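How to Build a Robot That Tidies Shoes

Have you ever been told to put your shoes away when you were right in the middle of something good? Rosario Piras heard it so often as a kid that, when she grew up, she decided to build a machine that could do it. She and her friend Amancay Benítez are making it together in Jernville, in a shared workshop called Landach. A shared workshop is a place where lots of people use the same tools and benches, so you don't need a drill press in your bedroom.

Their robot is named Oltura. It has one arm, and at the end of the arm is a gripper, which is a hand with two fingers. Close to the gripper sits a small camera. That camera is the robot's eye, and it goes wherever the hand goes. Imagine having an eye on your wrist! You could look under the couch without bending down.

Picking up a shoe sounds easy. You do it without thinking. But your brain is doing a huge amount of work in that half second, and a robot has to be taught every bit of it.

First it has to find the shoe. A camera doesn't see "shoe." It sees a big grid of colored dots called pixels, and each pixel is stored as numbers. The robot's computer has to look at all those numbers and work out which dots belong to a sandal, which belong to a sneaker, and which are only floor. When two shoes are touching, this gets tricky. Where does one stop and the next one start?
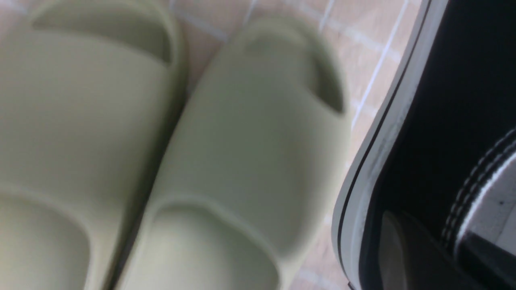
Shadows help a lot. A thin dark line between two pale shapes is a good clue that there are two things and not one big lumpy thing. Color helps too. A black sneaker is easy to tell apart from a light foam sandal, but a pair of slides are the same color as each other, so the computer has to pay attention to edges and curves.

Getting very close makes it harder, by the way. Try holding a book right up against your nose. The letters go fuzzy, and you can only see a little piece of the page. Robots have the same trouble. So Oltura is supposed to take a look from farther back first, remember where things are, and then move in.

How did it learn what a shoe looks like? From pictures, lots and lots of them. Amancay spent one long Saturday going through 1,072 pictures of shoes and drawing an outline on every one with her computer mouse. (She had to stop twice for sandwiches.) The computer studies the outlines and slowly gets better at making its own. This is called training, and it's a bit like learning to spot birds. The more you've looked at, the quicker you are.

Next comes the grab. Where would you hold a slide sandal? You might pinch the strap, or the rim at the heel, or stick your fingers in the hole where your foot goes. All of those can work for you. With two stiff fingers you have to be choosier.

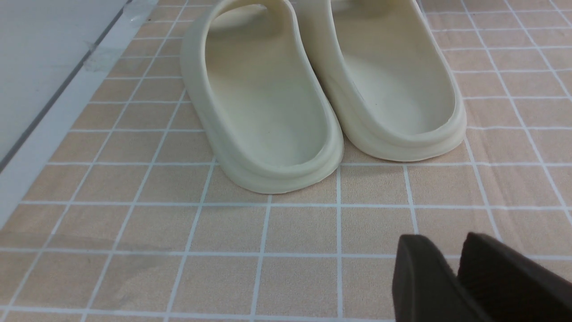
Rosario likes the heel rim best. It's thick, and one finger can go inside the shoe while the other stays outside. The strap is wide and rounded, so flat fingers can slide right off it. Foam is also squishy, and that brings up another question: how hard should you squeeze? Too soft and the sandal drops. Too hard and the foam bends and pops out – boing – like a wet bar of soap in the bath.

To find a good squeeze, the two builders plan a test with almost 50 tries. They'll start gently and add a little more each time, and write down every result, including the flops. Engineers love a good flop. It shows them which part to fix.

Even the floor matters. Tiles with straight lines between them can be very handy for a robot! If all the squares are the same size, the lines work like graph paper. You may have noticed that floor tiles look smaller when they're far away. They haven't shrunk, of course. The computer can use that change in size to figure out how far off a shoe is.

Want to try being the robot? You need a friend, a pair of slides and 2 wooden spoons. Put the slides on the floor. Hold one spoon in each hand, close one eye, and try to lift a slide using only the spoons. Now have your friend turn the slide a different way and try again. Which spot was the easiest to hold? Do 6 tries from the heel and 6 from the strap, and keep score on a piece of paper.

Then swap places, and let your friend be the robot.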